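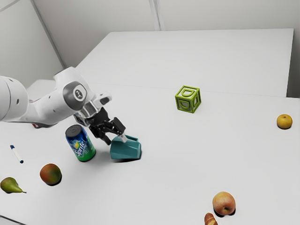
Vustwood Manipulation Club, Simulation Group

Parallel gripper slips off the teal part, is it the fingers or the camera?

I'm comparing two gripper models in simulation before we spend money on a real one. Same arm, same table, same objects each time. One gripper is the Custell parallel jaw and the other is the Fustis, which has a wider stroke but thinner fingers. The target is the teal faceted part with the handle. I left the usual clutter on the table (Sprite can, marker, fruit, the green letter cube) because that is what our test list calls for.

I ran 200 trials with each gripper. The Custell failed 60 times and the Fustis failed 50 times. I don't know if that difference means anything. Most of the failures look the same to me: one finger lands on an upper edge of the part, the jaws close, and the part tips or slides away. The can is right next to it on the wrist side, so I can't move the approach very far in that direction.

Things I already tried:
Raising the friction on the finger pads. Helped a little with both.
Slower closing speed. No change.
Swapping the position controller for the Schwerdtfeger impedance controller. It pushed the part less but missed just as often.

Should I be looking at different fingers, or is the overhead camera giving me a bad pose? I can add a wrist camera but it slows down every run.

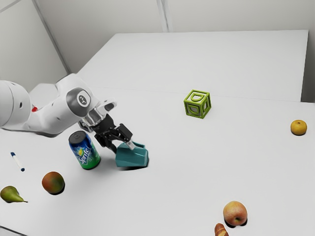

Posted by Gayan Wanigasekara, 23/08/2025

I would check the pose before buying or modeling any more fingers. A finger pad on the top corner of the part is what you get when the grasp point is right in general but off by a small amount, or when the yaw is wrong. A shape with that many slanted faces is easy to fit wrong by one face, and the error may not show up in your pose score.

An easy test is to skip the camera. Feed the planner the true pose from the simulator and run both grippers again. If the failures nearly disappear, your fingers are fine and the camera is the problem. If they stay, you know it's contact or planning.

As for the numbers, 60 against 50 out of 200 is not enough to pick a winner. Use the same starting layouts and random seeds for both grippers and compare them run by run. We did that in February with two other grippers, 359 paired runs, and the one that had looked better in the short test came out level with the other.

I'd also log which finger touches first. If it's always the same one, you have an offset in the tool frame. Check that the Fustis tool center point was set for its own fingers and not copied over from the Custell file. I have made that mistake.

On the wrist camera, I would add it, but you don't need it for the whole run. Take one view at the pregrasp pose, correct the target, then go in.

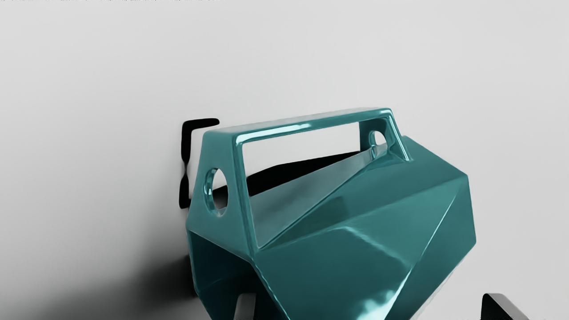 From close up you get the handle, which the overhead camera mostly loses. The bar across the top and the round holes in the two end plates give the pose fit something it can't confuse with another face. If your software lets you mask the fingers out, do that, or it may try to fit them too. Glossy material is a separate headache. If depth gets noisy on the bright edges, make the part matte in one test set and see how much of the error was reflections.

Also look at where you are grasping. The body slopes, so flat pads closing on it get edge contact and push the part up or down. The handle bar is straight and would be my first choice if the part doesn't have to be held low.

vustwood_guest4

just use a suction cup

benchtop_mel

Agree with the true pose test, that should come first. I don't think suction is a good swap here unless you can find a face big enough for the cup and get square to it.

One thing to add about the controller. If you only changed the controller and left the gains at default, you haven't really compared them. Lower the sideways stiffness for the last bit of the approach and leave the vertical alone. Softer pads are worth a try as well, but change one thing per batch. And write down the friction value you used. Over 200 runs of mine ended up useless when I couldn't tell which pad setting they had been made with.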